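Zerkolach sink demonstration set

Simulated kitchen recordings shown by Henao at the Drivano open day, September 1, 2018. All images are computer-rendered.

Contents

The set holds 60 episodes, recorded while visitors chose the object to be handled. Work takes place in and above a dark grey composite sink with a grooved drainboard and a black gooseneck faucet. Plates stand on the worktop beside it. In some views a red sphere is drawn over the robot's hand as a marker.
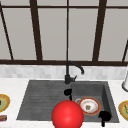 Episodes are stored one per folder, with a plain text log of commands. The log runs at 50 steps per second. Camera images are saved at every fifth step.

Views

Several viewpoints are supplied. Looking along the drainboard, small items on the basin floor may be partly hidden by the raised edge where the two sections meet. 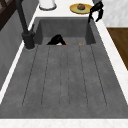
Known limits

The window has plain grey panes and no outdoor scenery. Views aimed at it contain little of the sink and should be left out of training for grasp detection.

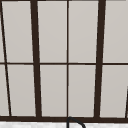 Lighting is fixed for the whole set. Object weights were set by hand in Bikel and have not been checked against real goods. Food items are rigid.

Use

Free for teaching and research. Please cite the Zerkolach set and the version number, currently 5.

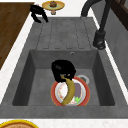

Figure 4. Gripper holding a banana over a plate in the basin.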